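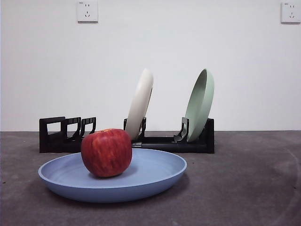 4.2 Placing the rack and serving from it

The Zarent plate rack is intended for a flat, level counter that can bear the weight of a full load of dishes. Set the rack down with its long side facing the user and keep the area in front of it clear for one plate at a time. A shallow plate with a raised rim, such as the blue one holding the apple, may stand directly in front of the upright dividers while it is being filled. Plates that carry food are never returned to the dividers.

1. Wipe the counter and allow it to dry before positioning the rack.

2. Press down lightly on each end of the base. If the rack rocks, move it to a more even part of the counter.

3. Load plates on edge, one to each space, beginning at the end farthest from the sink. Plates should stand without being forced.

4. To serve, lift the plate straight up until the rim is clear of the divider, then lay it flat in front of the rack.

5. Rinse whole fruit and pat it dry before placing it on the plate. Set it near the center, on the flat inner floor.

Note: Uncoated concrete counters may hold moisture. Devcombe recommends lifting the rack once a day and drying the surface underneath.

Caution: Do not slide a loaded rack – remove all plates first.

Caution: Do not place the rack within 2 feet of a burner.

Replacement dividers are ordered under part number 461. For cleaning, see Section 4.3.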